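4.2 Fiscal rules and the timing of public investment

The second channel runs through the budget rule itself. A government bound by an annual deficit ceiling must cut something when revenue falls short, and capital spending is the easiest item to delay. Wages and pensions are fixed by law or contract, while a road upgrade or an equipment grant can be moved to the following year with little notice. Eichhorn and Hulme treat this as a short-run effect only. Our results suggest that it lasts longer.

We use a panel of 492 regional investment programs, each coded by the date of approval and the date of first payment. Programs were matched to the fiscal position of the approving government in the December before approval. Where the deficit stood within half a percentage point of the ceiling, the median delay between approval and first payment was two years. The delay was much shorter for governments with more room. Controlling for program size and for the party in office does not change the ordering.

The composition of the delayed spending also matters. Construction programs tend to be postponed whole, whereas grants for research, training and new equipment are more often split, with a first instalment paid on time and the balance held over. We classify this second group as intangible and equipment-related investment.
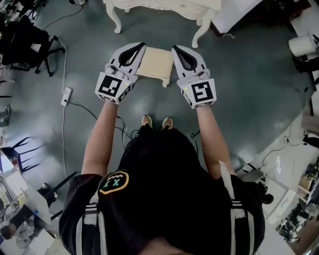
Figure 2. Hand-held grippers fitted with marker cubes, one in each hand.

Splitting has a cost that the headline figures do not show. A recipient that receives 50 per cent of a grant must still meet its full fixed costs, and may hire on short contracts or defer the purchase of complementary goods. Ibarra and Rao model this as a tax on project length. We find support for their reading in the larger economies of the sample, but not in the smaller ones, where grants were seldom split at all.

Two objections should be noted. First, governments near the ceiling may approve weaker programs, in which case the delay reflects quality and not the rule. We have no direct measure of quality — the approval scores are not comparable across regions. Second, Bautista argues that markets would have forced the same restraint without a rule. Bond spreads enter our estimates with the expected sign, but the coefficient on distance from the ceiling remains significant when they are included. Section 4.3 repeats the exercise with a rule defined over the cycle.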